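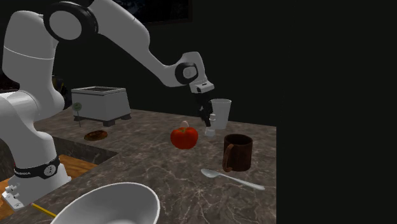 시뮬레이션 주방 셀, 흰 병 모양 물체 바로 위에 그리퍼가 와 있는 자세. 오른쪽이 흰 컵.

2025-11-13 / Tevau 셀 세팅 기록

드디어 손가락 접촉 떨림을 잡았다! 어제까지는 물체를 쥐는 순간 그리퍼가 덜덜거려서 로그를 볼 수가 없었는데, 원인은 손가락 충돌 메시였다. 시각용 메시를 그대로 충돌용으로 물려 놓은 게 문제였고(내가 3월에 임시로 해 둔 것... 반성), 단순 박스 두 개로 바꾸니 바로 조용해졌다. 같은 시드로 109회 돌려서 떨림 경고 0건. 이 정도로 깔끔할 줄은 몰랐다.

베이스 위치도 다시 맞췄다. 클램프가 상판 모서리에 물리는 기준점을 Kjell이 준 도면 값으로 옮겼더니 y 방향으로 11 mm 어긋나 있던 게 사라졌다. 뒤쪽 컵 근처까지 뻗을 때 팔꿈치가 관절 한계에 붙던 것도 같이 풀려서 기분이 아주 좋다. 홈 자세는 그대로 두었음. 건드리지 말 것!

조명은 아직 상판 쪽만 켜 둔 상태. 배경이 거의 까맣게 나오지만 접촉 확인에는 지장 없고 렌더도 빠르다. 배경 조명은 Đạt 쪽 재질 작업이 끝나면 같이 올리기로 했다.

남은 문제
- 숟가락: 상판에 붙어 있어서 손잡이를 쥐려면 손가락 끝이 돌을 파고든다. 접근 높이를 조금씩 올려 가며 시험 중.
- 머그: 손잡이 구멍이 충돌 메시에서 막혀 있음. 볼록 분해를 다시 돌려야 한다. Haruto가 자기 스크립트를 써 보라고 해서 내일 시도.
- 피망: 질량 값이 이상하다. 살짝만 스쳐도 굴러가서 꽤 웃기긴 한데 고쳐야지.
- 토스터: 고정 물체로 바꿀지 Wekesa와 상의. 나는 고정에 한 표.

설정 파일은 Okabe 폴더에 올렸고 이전 버전은 지우지 않았다. 리비전 108이 오늘 것. 돌려 볼 사람은 캐시부터 비우고 시작하세요, 안 그러면 옛날 손가락 메시가 그대로 올라온다(이걸로 오전을 통째로 날림).

저녁에 긴 배치 하나 걸어 두고 퇴근. 총 1375회, 결과는 내일 아침 Shota랑 같이 보기로. 벌써 궁금하다.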